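I bought the Gikano ticket back in May, before I knew who was opening. The show was at the Femton, a former furniture warehouse that holds 500 people standing and has two bathrooms. I paid for parking in the lot across the street and got inside with plenty of time to find a place by the left wall, where there is a ledge to lean on.

The opener was a duo called Jutow. I had never heard them. One of them plays pedal steel and the other plays a drum kit with only a snare, a floor tom and one cymbal. They did six songs and hardly talked. The second one was slow and went on long enough that people near the bar stopped ordering and turned around to listen. I bought their tape afterward. I own one tape deck and it still works.

Gikano came on at a quarter past nine. They started with "Sárközi," the long instrumental that closes the first album, and I was surprised to hear it so early. The guitar was too low for the first few minutes and then someone fixed it. After that the sound was good for the rest of the night, better than the last time I saw them, when the bass covered everything.

They played most of the new record and four or five older songs. The new ones are shorter and have more singing. I like the album fine, but the songs are better with the extra percussion they have on this tour. The only one that dragged was the cover near the end. I would have traded it for anything off the second album.

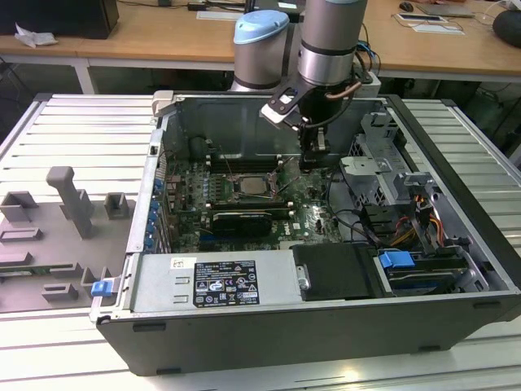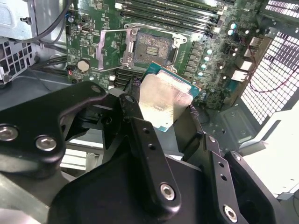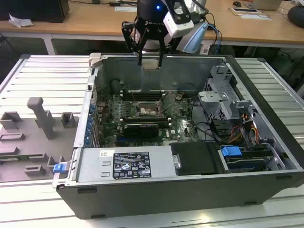

Inside a desktop tower with the side panel off.

The encore was two songs. The lights came up right after and we all went out through the side door, where the merch table was. Shirts were more than I wanted to pay. The tour poster was numbered, and mine is 177 out of 306. It got a little bent on the way to the car, so I have it under a stack of books.

A few notes for anyone going to one of the later dates. The Femton does not allow bags bigger than a small purse, and the coat check is cash only. Earplugs are free at the door if you ask. The floor slopes toward the stage, so the back is a decent place to stand if you are short like me. The line for water was faster than the line for beer.

I have listened to the Jutow tape three times since I got home. Side B is the better side. It has the slow song from the show, a little faster than they played it that night, and there is a version with no drums at the very end that isn't listed on the card.

Contact | © Left Wall Notes | Back to top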